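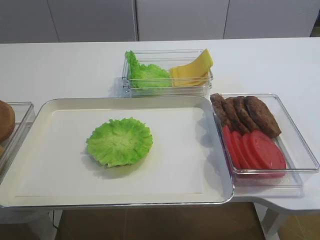 Can a budget arm kit put together a toy sandwich without someone standing over it? Under supervision and with a forgiving layout, it might manage the first few layers, and I would not trust any success rate quoted by the people selling the kit.

Notes from the shared bench, continuing the Clultivard arm build. I'm writing this mostly for me, but whoever has the bench after me should read the part about the wrist before they touch it.

The Carum controller board finally talks to all the joints. It took a firmware rollback to get there. The release notes say the new version fixes the startup stall, and on our board the new version is what stalls. I'm leaving it on the old one and have taped over the update button.

The wrist still sags. With the arm stretched out it droops 5 mm at the tip, and the calibration routine reports zero error the whole time. It is checking the motor against itself, so of course it's happy. I don't believe any number from that routine until we've put a dial gauge on it.

Task for the bench is the toy burger. Toppings and buns go in clear bins around the tray, and the build happens on the white paper. I like it as a test, with reservations. Lettuce is flat and floppy-looking with a frilly edge, so where do you grab it? Cheese slices lean against each other and I fully expect to lift 2 at once. Patties overlap too. Someone on the build list claimed clear bins make no difference to the camera. I'd like to see that on our bench with our overhead lights before I repeat it.

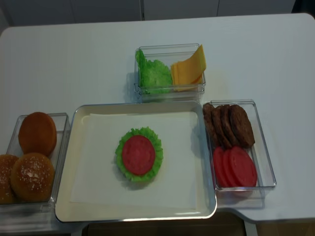
Detbridge, Saturday, December 28, 2024

Lettuce then tomato, in the tray. The tomato is sitting on the leaf with green showing around it, and that's the placement I want as the target. Bun bin on the left, lettuce and cheese behind, patties and tomatoes on the right.

Still open:

The Jacquet fingertips. They were sold as "soft grip" and feel like pencil erasers. I want to try them bare and then with a strip of bike tube glued on. If the tube does just as well, the fingertips go back.

Power supply. The board logs a brownout whenever the shoulder and elbow start together. I staggered them by 800 ms in software, which hides the trouble and makes every move slower. A bigger supply is the proper fix. I keep being told the supply is fine. It isn't fine, the log is right there.

Bin positions. The script has them typed in as fixed numbers, so a nudged bin means a missed grab. Either we mark the table or we make the camera find the bins. I vote for tape. The camera plan has been one weekend away for as long as I've been on this.

Grip force is set to 72 in the config and I can't find units for it anywhere in the manual. Leave it alone until somebody gets a kitchen scale under the fingers.

I said in the group thread that I'd have a full stack to show in February. Bottom bun to top bun, arm only, no hands. I'd put money against myself at the moment. Next bench slot is for the dial gauge and the wrist, and the burger stuff stays in its bins until that's done.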